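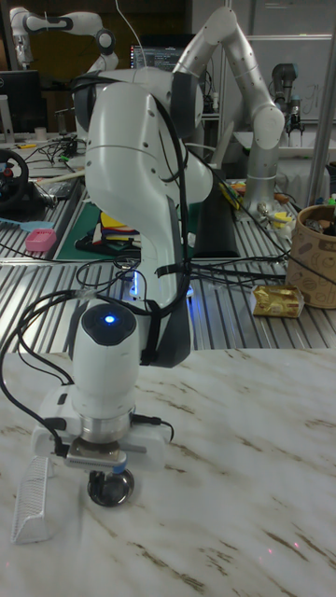

Visit to the Zotinholm open day

I went to Zotinholm on Jul 10, 2019, together with my colleague Salma Ramadan. We both work for a small shop in Flerside that sells things for the home, and for a long time we wanted to see how the people there try out household goods before they write their reports. We read these reports every month, but it is different to stand in the rooms and to smell the soap.

The bus from Flerside takes 40 minutes and stops at the bottom of the hill. From there you must walk, and the signs are not so good. We followed a family with a stroller who looked like they knew the way. They did not know it either, so we all arrived together at the back door, where a man let us in and gave us paper badges.

The first hour was a talk in the canteen. Nesma El-Sayed, who leads the household section, explained how the products come to them. A maker sends the goods, or they buy them in normal shops, which she prefers. She told us that a dish sponge from the shop and a dish sponge from the maker are sometimes not the same sponge. Salma wrote this down and underlined it. After the talk there was coffee, and a very dry cake with lemon.

Then we went in small groups to the workrooms. Ours started with the room for small goods, and I liked this one the most. I expected something like a school laboratory, with tiles and cold light. The table in front has a white marble top with grey veins, and I thought immediately of a good kitchen. Behind it runs a long workbench with a surface of aluminum rails, with slots between them. For me it was a nice contrast – the front half for a home, the back half for a workshop.

On the bench the things lay as in a house where somebody is in the middle of cleaning up. There was a small pink square dish that I would use for soap. On a green cutting mat was a stack in yellow, red, blue and black, and from my place I could not decide if it was cloths or sponges. To the left was also a black steering wheel with red parts on it, the last thing I would look for beside a soap dish. A white plastic piece with many small holes lay on its side on the marble, and Salma and I had a little discussion about it. She said strainer, I said cover for a vent. We forgot to ask, and we still do not agree.

A woman in our group wanted to know if the marble gets stains. The guide answered that it does, from lemon and from red wine, and that they clean it with mild soap and a soft cloth and nothing stronger. I was happy to hear it, as customers ask me the same question and I always gave the same advice without being fully sure. He said also that a cutting mat should be stored flat and away from the heater. My mat at home stands rolled behind the radiator, so I learned something for myself too.

The second room was for textiles. They wash a towel 60 times and then compare it with a new one from the same package. You are allowed to touch both. The old one was thinner at the edges, but it dried my hands better than the new one. I did not expect this. They have two washing machines for it and the noise is strong, so the explanations were mostly on paper sheets on the wall. The letters were small and I gave up after the second sheet.

After lunch (soup, bread, also a salad if you were early) there was a little market in the hall. Bouazza, a family business for brushes, showed how they set the bristles by hand. The older brother let the children try it, and he was very patient. Next to them Gruvow had boxes and drawer dividers. I found them practical but expensive for what they are. We took the catalogs from both. For the shop I would like to order the vegetable brush from Bouazza, if the minimum order is not 200 pieces like last time with the other supplier.

Some practical notes if you want to go next time. The entrance is free, but you must register for the workrooms, and the groups in the morning were full when we came. Wear shoes that are good for standing. The canteen takes only cash. In the workrooms you can ask everything, and the guides take their time, but they do not say which brand is best before the report is printed. I tried it twice.

There will be another day in December, smaller, only with the room for small goods and the textiles. Salma wants to go again and ask about the strainer. I will come with her if the shop can be closed for the afternoon, and this time we will take the road to the front door, which starts behind the gas station and not at the bus stop.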